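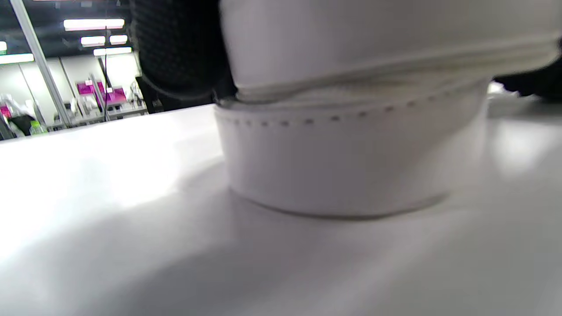 Close up on the white, showing the dark stitching that runs around the side.

Jarman Stitched Storage Pots – from Stivel

We started selling the Jarman pots in August, and they have settled in so nicely that we've given them a page of their own. They are soft-sided, round, stand up by themselves on a shelf or a desk, and have a deep cuff at the top that you can roll down or leave up depending on how much you want to put in. People buy one for pencils and then come back for a bigger one for yarn, or for the dog's leads, or for all those chargers that don't seem to belong to anything anymore.

The pattern was drawn up by Morfudd Dafis, who spent years sewing bags before she ever made anything that was meant to stay home. She wanted a pot that would hold its shape when half full, and that took a good deal longer than she expected! The early ones slumped. A later batch stood up beautifully but was so stiff you could barely fold the top over. The one we sell now has a firm lower band and a softer upper section, joined with a line of contrast stitching, and it behaves itself very well on a shelf.

Colors
White, Oat, Slate, Moss and a brick red called Fakov. All of them have dark thread except Slate, which has cream. The Oat is warmer than it looks on most screens, so if you are trying to match it to a wall or a rug, please ask us for a swatch first. Swatches are free and we mail them out every Saturday morning.

Sizes
Small – for pens, brushes, makeup, kitchen odds and ends
Medium – for yarn, mail, remote controls, a houseplant in its own plastic pot with a saucer under it
Large – for magazines, rolled towels, toys, or a small blanket

The small pot is $39. Prices for the other two sizes come up when you choose them from the menu, along with the set of all three, which nests together and works out a bit cheaper than buying them one by one.

Using one for a plant
Lots of you do this and we like how it looks, but the Jarman is not waterproof. Put a saucer inside, take the plant out to water it, and let it drain in the sink before it goes back. The Large is really too roomy for most houseplants and you'll end up propping the plant on an upturned bowl, as I do at home with my fern.

Cleaning
Wipe with a soft damp cloth and a drop of mild dish soap, then go over it again with plain water. Leave it to dry with the cuff unrolled and a clean towel stuffed inside. Please don't put it in the washing machine or on a radiator. Pencil marks on the White usually lift with an ordinary eraser – ballpoint, I'm sorry to say, does not.

Creases
Your pot will arrive folded flat, with the cuff down, and it may look a little sorry for itself on the first day. Fill it with something heavy (cans of beans are good) and leave it overnight. Some softness and wrinkling around the cuff will stay, and will increase with use.

Goes well with
The Plindivwood tray, which holds 2 Small pots side by side and has a raised lip. Sold separately.

Delivery and returns
Small and Medium usually ship in the next day or so. Large is sewn in smaller batches and can take longer, and the wait is shown at checkout. Unused pots can come back to us for a refund or a swap in another color. Just keep the swing tag on until you're sure.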